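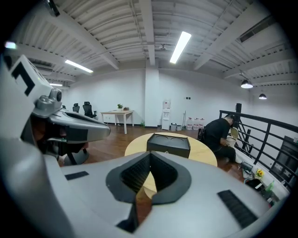
Smoke alarms first, as always, and I'm sorry to say I start every walk-through by poking one with a broom handle. My list for rental lofts has grown to 14 lines over the years and I still do them in the same order. What makes a loft different from your average apartment is that it's one spacious room, like this one, so anything that goes wrong in one corner is everybody's problem pretty fast. Anyway, the list, with my comments from the Olitz building (checked 2023-11-11).

1. Smoke alarms. OK.
Both chirped when I pressed the button. One is dated on the back and has plenty of life left. The other has been painted over, so I can't read the date - I've marked it for replacement before the next tenant.

2. Carbon monoxide alarm. OK, but move it.
It was behind a curtain! It works fine, it's just not going to get much air back there. Taras Kushnir has the ladder and says he'll shift it this week.

3. Fire extinguisher. Needs service.
Needle is in the green but the tag ran out in July. I keep a spare Jurkum in my trunk, so that's hanging on the hook for now and the old one went home with me.

4. Way out. OK.
Front door opens all the way and the deadbolt turns from inside without a key. Please, please don't let anyone park a bike in the hallway. I've moved the same one twice.

5. Extension cords and power strips. Fix.
This is the line I write the most comments on, in every unit I visit. A strip on the floor is fine if it's plugged straight into the wall and nobody has to step over the cord. What I don't want is one strip feeding another, a cord under a rug, or a space heater on any of them.

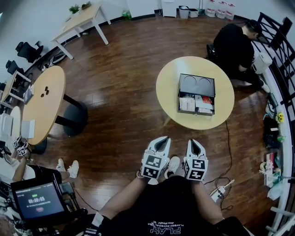 The heater goes in the wall outlet, all by itself, and that's the one thing I'll nag about until I retire. I found a two-strip chain near the kitchen end and took it apart on the spot. Nazmiye Sönmez asked if a heavier strip would do for the heater instead, and no, sorry, it won't.

6. Outlets near water. OK.
Test and reset buttons both click. The one by the sink is a bit stiff (push harder than you think).

7. Electrical panel. OK.
Labels are in pencil and half of them have rubbed off. I went over them in marker with Malsha Bandara flipping breakers and yelling "now?" across the building. Slow, but kind of fun.

8. Windows and latches. Fix one.
Second from the left won't lock. The Quaye latch we ordered is the wrong hand, so it went back.

9. Water heater. OK.
No rust, no drips, relief pipe points down where it should. The sticker says 364 on it and I have no idea what that means, so if you know, write it in here.

10. Stove and hood. OK.
Hood filter was greasy enough to write my name in. It's soaking.

11. Stairs and rails. OK.
Bottom bracket had a loose screw. Tightened.

12. Lights. OK.
One bulb out in the entry, swapped.

13. Trip hazards. Ask tenant.
Shoes by the door, mostly. Firdevs Gezer will mention it nicely, she's better at that than me.

14. Keys and contact sheet. Missing page.
Ferdinand Wallner's number is still the old one. New sheet goes on the inside of the closet door by Friday.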